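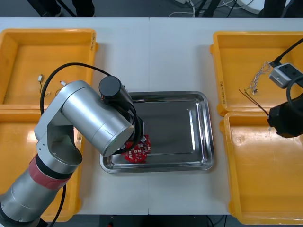

Saodah was of the opinion that sorting was just hoarding with better posture. She had held it for 3000 kilometres, all the way from Kilness, and saw no reason to drop it now that she'd arrived.

Hafiz let her talk. The yellow trays were his system. One was for boards, one for wire, one for bits that might be something, and the last for things he was too fond of to call rubbish.

"And the steel one?"

"Undecided."

She pulled up a stool. Their marriage had spent most of March in that tray. 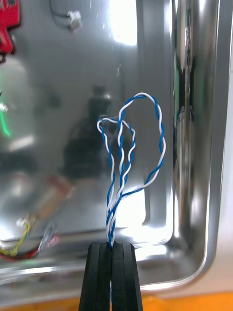 "Blue and white," he said. "Wire, obviously."

"It could be fond," said Saodah.

He thought it over for longer than a bit of wire deserved, then asked if she was stopping for tea.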